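Subject: Re: [lutow-users] Teleop episodes for the egg task: drop the slow ones?
Date: 21st January

> We have 1174 episodes of the egg task recorded by remote control, from
> several operators. The durations vary a lot. I was going to throw out
> everything over 30 seconds and train on what is left. Does anybody see
> a problem with that? Also, is it worth mixing in the episodes where we
> moved the arm by hand?

I would not filter on duration alone. When we did this at Skilbridge, most of the long episodes were long in one place, the approach to the first egg. The grasp and the release were the same speed as in the short ones. Cutting by total time removed the careful approaches and kept the hurried ones, and the policy learned to close the fingers early.

What worked better was to trim idle time. Find the stretches where the commanded joint velocity stays under your threshold and the gripper command does not change, and shorten them. Leave a few samples in place before each grasp. Operators pause there to judge depth, and the policy seems to need those samples to settle.

On mixing: keep the hand-guided episodes in a separate set first. Their actions are measured positions, while the remote ones are commanded positions, and the two differ by the tracking error. With the Prosser controller this lag was large enough to matter. If you do mix them, convert both to measured positions one step ahead. Check also that the operator's hands are out of view in the hand-guided set.

Start poses need more attention than either of these. The clear tray is the hard part for the camera: 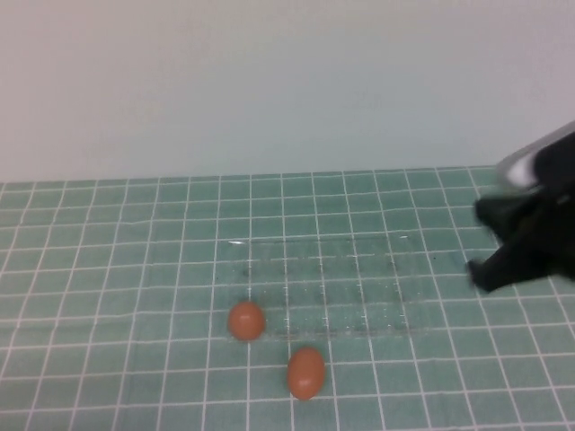

Gerrit Sithole

With both eggs out on the mat, they are easy to pick out and the cups are not. All the policy gets from the tray is thin outlines and highlights, and these change with the lighting. We ended up recording 400 episodes with the lamp moved between takes, and that did more for placement than the next 1000 under fixed light.

Please also log the gripper command and the measured finger width as separate channels. The Plarell export script merges them by default, and you cannot recover them afterwards.

I can send the trimming script if you tell me your logging rate.

> Operators were told to retry after a dropped egg, so some episodes
> contain two grasps.

Keep those, but label them.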